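How to write a house rulebook for recording with hand-held grippers (and get people to follow it)

Last updated 18th June

If you've got as far as recording your own demonstrations with a pair of hand-held grippers, you've probably already found the maddening bit. The recording is easy! You pick the things up, you do the task, you put them down. Then a month later you try to train something on it all and half the episodes disagree with the other half about what the task even was.

I ran straight into this on the Trudcombe project. We had 2,212 episodes of people opening, lifting and moving small containers, and when I finally sat down to go through them properly I threw out 698. Ouch. Hardly any were bad in a dramatic way. People started from different places, or had their wrist in the way, or moved the box with a spare finger when the jaws wouldn't quite get there. Every one of those was a rule I hadn't written down.

So this is how I write the rules now. I'm assuming you have a table, two grippers, something to record from head height and one or more people who aren't you doing the demonstrations.

What you'll need before you start

A plain tabletop. An object or two. A roll of masking tape, a pencil, and a shared document that everyone can open but only one person edits (trust me on the second half of that). You'll also want a couple of hours with no real recording planned, as you'll be stopping and starting a lot.

Step 1. Write the task as one sentence

One sentence, with one verb if you can manage it. "Lift the lid and set it down on the left" is already two things and I'd think hard about splitting it. If you find yourself typing "and then" more than once, you have several tasks and each wants its own page.

Put the sentence at the very top of the page in big letters. When people argue about whether an episode counts, this is what you point at.

Step 2. Decide what counts as the start

I spent far too long ignoring this. Say where the object goes, which way it faces, and where the grippers are when the recording begins. My rule is that both jaws are in view and clear of the object, one on each side, and held there for a slow count of two. Pick your own number but do pick one.

For the object, don't ask for one exact spot every time. You want variety, you just want it on purpose. I mark out a patch of table in pencil and say "anywhere in the patch, front facing you, give or take a bit of twist". On a different task I might say any direction at all. Write down which it is.

Step 3. Decide what counts as the end

Same idea. Is it finished when the object is where it should be, or when both grippers have let go and backed off? I go for the second. If people hit stop the instant the job's done, the model never sees anybody let go, and then you get a robot that clings to things like a nervous toddler.

Step 4. Hands and cables

This was the longest section of my rulebook for ages and I've cut it down to what people can remember:

Hold the gripper by its body, and keep your fingers behind the jaw.
Only the jaws touch the object. No knuckles, no palm, no helpful little nudge with the thumb.
Run cables back towards yourself, never across the patch.
Leave enough slack to reach the far side of the table. Try the reach before you start.
Sleeves up, dangly bracelets off.
If a cable snags, stop. Don't tug.

The thumb one gets broken the most, by everybody, me included. It's such a natural thing to do that you don't notice you've done it. I now ask people to watch back their first three episodes of the session with that one rule in mind, and it sorts most of it out.

How you hold the thing underneath is more personal. We don't insist on one grip for both hands. Some people like one palm up and the other wrapped round the side, and so long as the jaw can move freely and the top plate isn't covered I leave them to it. I did try making everyone hold them the same way for a while and all I got was sore wrists and grumbling.

Step 5. Clear the table, then look up

Anything on the tabletop that isn't part of the task comes off. Mugs, phones, pens, last task's bits and bobs. Then look past the table. I don't mind furniture in the background, and I'd leave a chair where it is, but I do want to know if it's moved halfway through a session. Our page has a line at the bottom for "background changed? what and when?" and it takes five seconds to fill in.

The floor matters too, for ankles more than for data. If you have stands nearby, tape the corners of the bases with something bright. Keep cables out of the bit where people walk. If a cable has to cross, cover it, and tell the next person it's there.

Step 6. Test your rules on a dull object

Don't try out a fresh rulebook on the hard task. Use something plain that stays put and doesn't roll. My usual is an open-topped wooden box, and I do a whole practice round with it before I let myself anywhere near lids, bags or anything squashy. 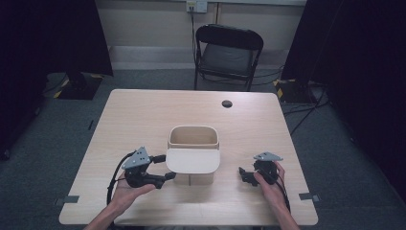

Grippers either side of the box, level with the front panel.

Ask someone who hasn't read the page to read it once, close it, and do ten episodes. Sit on your hands. You'll want to jump in and correct them and you mustn't! Every time they do something you didn't want, look at the page and ask whether it told them not to. Mine nearly always hadn't.

Then fix the wording and get a second person to do the same. I usually need two or three goes at it. By the time I'd finished the Lolberg page the rules were shorter than when I began, which I took as a good sign.

Step 7. Agree what to do with a bad one

You need three words and everyone has to use the same three. Ours are keep, drop and ask. Keep is fine, drop is clearly broken, and ask means the person recording wasn't sure and somebody else should look. It's marked straight after the episode and never at the end of the day, when nobody can remember which was which.

A fumble that gets recovered is a keep, by the way. If the jaw slips and the person calmly goes back and gets it, that's really useful stuff. A fumble rescued with a thumb is a drop. I put both of those on the page as worked cases, because "use your judgement" got me a different answer from each person.

Step 8. Cap the session

We stop at 48 episodes and take a proper break. Past that I can see people getting quicker and sloppier at the same time. Your number may be different, depending on how heavy your grippers are and how fiddly the task is. Set it low to begin with and see how it goes.

Step 9. Put a version number on it

Whenever you change a rule, bump the number, and have people note the number with each session. I didn't do this on Trudcombe and had to work out from half-remembered chats which episodes were made under which rules. I still don't fully know about some of the October ones.

Keep old versions somewhere too. A plain folder will do.

A few things I get asked

Do I need different rules for one-handed tasks? I keep the same page and say what the idle hand does. It still needs somewhere to be, and "resting on the near edge of the table, jaw open" works well enough.

Should the rules say how fast to go? I say "the speed you'd use if somebody was learning from you" and leave it there. People who are told to go slowly turn into statues.

What if two sites are sharing the data? Swap pages before you swap anything else. When we pooled recordings with the Setiawan side, their page had the episode ending at contact with the table and ours ended after letting go. It took an afternoon to settle and would have taken weeks to untangle later.

Can I just copy your page? Please do. The blank version is under Drirex in the downloads list, and the patch sizes are left empty for you to fill in with your own table.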